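Compressed Air: Leak Survey and Pressure Change

The plant air system in the Brullamell building was surveyed for leaks in December. The work took 3 nights, starting after 10 p.m. when the benches were idle, and covered both ring mains, all drops and the hoses downstream of the regulators.

The survey was done with an ultrasonic detector and confirmed with soap solution. Most of the loss was at quick-connect couplings and at push-in fittings where the tube had been cut at an angle. A fitting of that type seals on the outside of the tube, so an oval or scored end will leak no matter how firmly it is pushed in. Tubing should be cut square with a tube cutter. Side cutters flatten the end.
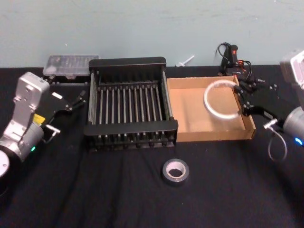 The black-topped table by the pale blue-green wall.

Thịnh Hoàng replaced the worst couplings as they were found and tagged the rest. Tagged fittings may stay in service until the January shutdown. Please leave the tags in place, even where the hiss has stopped, as the numbers on them match the repair list.

With the leaks reduced, the Drarna compressor no longer needs its old cut-in setting. The header has been lowered by 3 psi as a first step. Regulated outlets should show no change. Anyone running unregulated equipment directly off a drop should check the inlet pressure at the machine under flow. A static reading will look fine even when the hose is undersized.

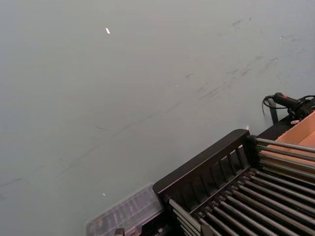 Facilities Engineering, Building Services Group

Two maintenance items follow from the survey. The dryer prefilter will now be changed every 4000 running hours, using the hour meter on the compressor panel. The previous interval was by calendar and took no account of load. The condensate drain on the receiver has been reset to open every 60 minutes. If water appears in a bowl at the point of use, drain it and report the drop number.

New hose requests should give length, inside diameter and the connected equipment. Runs longer than 200 inches need to be hard piped. Grolix couplings remain the standard for new drops; adapters between coupling profiles are being withdrawn, and several of them were on the leak list.

Send drop numbers and pressure readings to Welington Rangel before the shutdown. The west ring will be isolated first, then the east ring once the west is back at pressure.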